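April, late afternoon, animation bench

Vodis is back on its feet! The new ankle holds. I tightened the ball joint a quarter turn past where I thought it should go, left him standing on one leg over lunch, and he was still there when I came back with my sandwich wrapper. The old ankle would have had him face down in the moss by then.

**Walk test**

Shot the short walk across the kitchen set, 63 frames, all on twos. Played it back at the bench and I'm really pleased with the weight. He finally looks like an old man who has carried a lot of coal up a lot of stairs. The trick was holding the heel down one extra position before the roll, which I'd have sworn would look sticky (it does if you step through it slowly, but at speed it reads as tired knees and nothing else).

Things still wrong with it:

- left hand drifts up between steps 2 and 3, because I was using it to steady him and kept forgetting to put it back
- the window light pops once near the end. Either the dimmer or me leaning on the cable. Taped the cable down and will see.
- his scarf boils. I quite like it. Rosário doesn't, and she's directing, so wire goes in the hem tomorrow.

**Replacement mouths**

The second batch came out of the Abreu mould far cleaner than the first. Longer cure, and a bit of talc in the corners before pouring. Three of them have a seam that shows from the front, so those are for the far shots or the bin. The "oo" shape is gorgeous, properly pursed, with a tiny crease at the side that I didn't sculpt on purpose and am now going to pretend I did.

Magnets: please check the polarity before gluing! I put one in backwards and spent ages wondering why he kept spitting his own mouth onto the floor.

**Notes from the rushes**

Rosário Rocha came down at four and we went through everything from the Sostside sequence, twice with sound and once without. Without sound was far more useful. The rooftop chase is too busy, and you lose the cat entirely once the chimneys start sliding past. She wants the camera to stop before the cat does, so that it runs out of the shot and leaves us looking at an empty roof. I love this. It's also fewer moves on the rig, so everybody wins.

She also asked for the dinner scene to be slower. I argued, then watched it again, and she's right. There's a pause after the grandmother puts down the spoon where I'd cheated by holding a single frame, and it goes dead – you can feel the film stop breathing. I'll reshoot it with the tiniest head turn, a hair's width per frame, and let one eyelid come down.

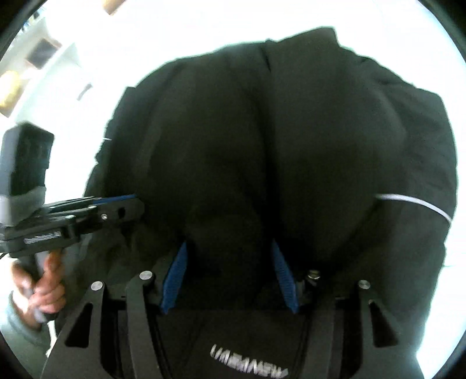 **For tomorrow**

1. Wire in scarf hem, thin stuff, not the florist's wire.
2. Reshoot spoon pause. Mark the head position with the surface gauge before touching anything.
3. Ask Wostard whether the replacement dimmer has gone out yet. If it hasn't, borrow the one from the model shop.
4. Repaint the edge of the rooftop where my sleeve caught it.
5. Test the empty roof hold at two lengths and leave both for Rosário.

Set is locked and the camera is still tied down for the kitchen, so please walk round the long way. Vodis is on the tie-down by the stove with his left foot screwed in. Loosen it from underneath before lifting him, or we'll be making another ankle.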